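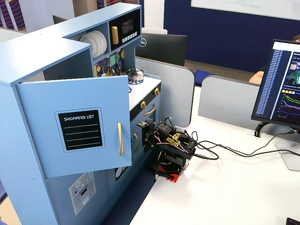
4 min read

Wednesday, January 12, 2022

Third day without the kitchen at home, so this is being typed at the folding table in the hall with the kettle on the floor next to me. Notes mostly for my own use, as I will have forgotten the order of events by February.

Status first. The wall units are down. The base units on the window side are still in place because the waste pipe runs behind them and Kiros Zeleke wants to see the pipe before anything is moved. The floor is stripped back to the boards. The old vinyl came up in one afternoon, the adhesive took two more, and the heat gun did nothing useful on it. A four-inch scraper held at a shallow angle worked best. I changed the blade every square yard or so once I accepted that a dull blade takes three times as long.

Kiros came at eight. He measured the fall on the waste pipe and found that it runs level for most of its length and then rises slightly before the wall. This explains the slow sink, which I have been treating with drain cleaner for years. The fix is to lower the exit hole by the thickness of a brick and rehang the pipe with brackets at closer spacing. He can do it Friday. It adds 89 to the bill, parts included, and I said yes on the spot.

Electrical. The existing circuit feeds the oven, the fridge and all the counter outlets together, on wire that is undersized by current standards. Hawi Admasu has drawn up a new layout: the oven on its own circuit, the fridge on its own, the counter outlets split between two. She wants the outlet boxes set higher than I had marked them, to clear the backsplash upstand. I had measured from the subfloor and forgotten the thickness of the finished floor. All the pencil marks are now wrong by the same amount, so at least the correction is simple. I have crossed them out in red and re-marked in blue.

The cabinets are the open question. Two quotes so far. Hidley can deliver in five weeks, flat-packed, hinges not included. Mersha can deliver in nine, assembled, hinges and runners included, and their total is higher by almost exactly what I would pay somebody to assemble the Hidley ones. Yara Hijazi went with Mersha two years ago and reports that one drawer front arrived in the wrong shade and was replaced without argument. She also told me to count the filler strips on delivery, as hers were one short.

Budget is 3,000 for cabinets and counter together. The Mersha quote leaves very little for the counter. I could keep the old one on the window side and replace only the damaged run, but the edges would not match and I would see it every morning. Undecided.

Layout. I spent an hour on this after lunch with graph paper. The tall cabinet goes at the left end, where it blocks the least light. Microwave on a shelf at shoulder height, to get it off the counter, where it has occupied the only good work area since we moved in. Feven Wolde says shoulder height is too high for lifting out anything hot, and that it should sit level with the elbow. I stood in the empty corner and lifted an imaginary bowl at both heights. She is right. The shelf comes down, and I lose a drawer.

Door swing on the tall cabinet needs checking again. Hinged on the left it fouls the hall door when both are open. Hinged on the right it opens toward the stove. I prefer the hall door collision — a stop on the baseboard will deal with it.

Paint: tested two whites and a pale gray on the chimney wall. The gray goes green after dark under the present bulb. Will test again with the new bulb before ruling it out. Bought a 20 oz tub of filler, used half of it on the holes left by the wall units. The plaster behind the old extractor is soft over an area the size of a dinner plate and will have to be cut out.

Supper was soup on the camping stove, on the back step, in a coat. Gadisa Ayele next door handed a covered dish of rice over the fence and would not take the last dish back until it was full of something, so I owe him a cake that I have no oven to make.

To do tomorrow: ring Mersha and ask whether the nine weeks runs from order or from deposit. Cut out soft plaster. Find the stopcock key. Move the boxes of pans off the stairs before somebody breaks an ankle. Order 100 screws for the floor, two-inch, countersunk, and check that the bit in the drill fits them.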